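Search this site
Enter keyword

Verkis Grounds and Turf Program
Progress Report to the Aromden Fund
Reading time: 3 minutes

Reporting period and purpose

This report covers the first half of the second grant year, beginning in July. It sets out the work completed under the turf conversion grant, the condition of the plots at the close of the growing season, and the changes we ask the Fund to approve before spring. Spending is reported separately on the Fund's own form.

Work completed

The grant supports the replacement of high-input lawn with a mix of fine fescues and white clover on shared residential grounds. At the start of the period, 909 square yards had been converted at the Bolis site. The total across all sites now stands at 3337 square yards. The additional area was prepared by close mowing, core aeration and a quarter-inch topdressing of screened compost, and was then overseeded. No existing sod was stripped.

Seeding at Bolis and on the east lawns of the Vasić estate was finished on schedule. The west lawns at Vasić were seeded 3 weeks late. The contractor's aerator was out of service, and a replacement could not be hired at the agreed rate. Germination on the west lawns is thinner, particularly along the south-facing bank, and we have recorded those plots as incomplete.

Mowing height has been raised to three and a half inches on all converted ground. Clippings are returned to the turf. Irrigation was limited to the establishment period and was turned off on every plot before the first frost.
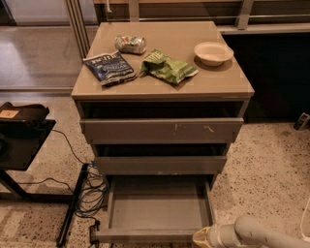
Submitted by Sombat Tanasarn
Program Manager, Verkis Grounds and Turf Program
December 20, 2022

Condition of the plots

Ground cover was assessed by the line-point method, using 50 points per plot. The Bolis plots met the cover target in the grant agreement. The east lawns at Vasić met it in all plots except the one beneath the mature lindens, where shade and root competition held back both fescue and clover. We do not recommend reseeding that plot with the same mix. A shade-tolerant sedge is being priced.

Broadleaf weeds remain present, chiefly plantain and dandelion. They were removed by hand where they exceeded the agreed threshold and otherwise left in place. Crabgrass appeared along the paved edges at Bolis, where the soil is shallow and heats quickly. These strips will be top-dressed again in spring and seeded more heavily.

Soil samples were taken from every site. Organic matter is low on the Vasić west lawns, and the soil there is compacted below four inches. This is consistent with the use of that ground for vehicle parking in earlier years. A second aeration pass will be needed.

Residents' response

Residents' comments were collected at both sites. Most concerned the longer grass, which several households found untidy in late summer. In response, the crew now cuts a shorter border along walks and entrances. Two households asked about bees in the clover near the play area at Bolis. The clover there will be mowed before it flowers.

Changes requested

We ask the Fund to approve the following:

- Transfer of the unspent irrigation allowance to aeration and compost for the Vasić west lawns.
- Substitution of a sedge planting for fescue and clover in the linden plot.
- Extension of the completion date for the west lawns to the end of the spring seeding window.

None of these changes increases the total grant.

Next period

Winter work is limited to equipment service, seed orders and crew training in plant identification. Field work resumes when soil temperatures allow. The next cover assessment will include all plots, with the west lawns reported separately so that their late start does not affect the comparison with Bolis.

Related items
Turf Conversion Grant: Year One Report
Mowing Height Guidance for Site Crews
Compost Specification and Approved Suppliers
Notes on Clover in Shared Lawns
Vasić Estate: Soil Test Summary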